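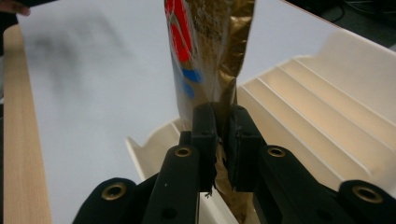
## Rallik labels: declared weight doesn't match the shelf count

**Opened by:** Razia Khokhar
**Assigned to:** Kianoush Dehghan
**Date:** 2018-07-05
**Status:** open, waiting on supplier

The stock program says we hold 2,610 bags of the salted snack line, the ones in the gold foil. Marijke went through the racks twice and got 2,465 both times. I don't believe in theft on that scale and I don't believe Marijke can't count.

### What Bundier support told us

1. *Restart the scanner dock.* Done. Same figure.
2. *Rebuild the stock index.* Done, took most of the lunch break. Same figure.
3. *Check for "user error at goods-in".* This is what they say every time. I asked which user and which error, and got a link to the manual.

### What we found ourselves

Kianoush pulled the goods-in list for June. Three Van Dijk deliveries show the same pallet reference with different times. Bundier says the program refuses duplicate references. It plainly took these.

He tried it on the test copy: scan a pallet, pull the scanner out of the dock before the beep, put it back, scan again. Two entries. He did it 3 times and got it 3 times.

### Replies

**Bundier support:** This is expected behaviour when the dock is interrupted. Please upgrade to the current version.

**Razia:** Does the current version fix it? The release notes mention new colours for the menu and nothing on scanning.

**Bundier support:** The upgrade is recommended for all customers.

**Godelieve Dierckx:** I read that as a no. The upgrade also has a 4,000 line limit on the export, and our monthly file is longer than that. Please don't let anyone click yes to it.

**Kianoush:** I can correct the count by hand, but I'd like Maarten Van Acker to sign off the adjustment first. I also haven't shown that the double scans explain the whole gap. They may only cover part of it.

### Next

- Kianoush to match the June entries against the paper notes from Van Dijk
- Scanners stay in the dock until the beep
- Razia to ask Bundier for a fix in writing, with a version number
- No upgrade until Godelieve has seen it run on the test copy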